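Getting Brake Dust Off Your Wheels (and Keeping It Off!)

I love this job. Give me a cool morning, two buckets and a set of filthy alloys and I'm happy until lunch. Brake dust looks hopeless when it's baked on, but most of it will come off with car shampoo, a soft brush and some patience.

Start with cold wheels. If you've just come back from a drive, go have a coffee first! Rinse hard, getting right into the barrels, then work one wheel at a time from the top down. An old paintbrush is brilliant around the lug nuts (wrap the metal part in tape so it can't scratch). Rinse again before the suds dry.

Drying matters more than people think. Water left sitting behind the spokes will run out the minute you pull away and leave streaks all over your shiny work. Use a thick towel, and keep it for wheels only. Never let it near the paint again!
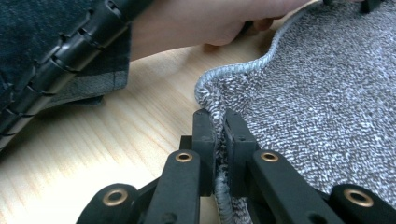

Chrysoula Tzanetos wrote in to say she takes the car for one slow lap of the block before drying, with a few gentle stops, and it throws out most of the water hiding in there. I tried it on the Irnside hill and she's right, plus it clears the film of rust off the rotors.

Once everything is bone dry, rub on a thin coat of wheel wax and buff it after it hazes. Mine lasts 600 miles or so of town driving before the dust starts to cling again, and the next wash is so much quicker. Do the insides of the spokes too!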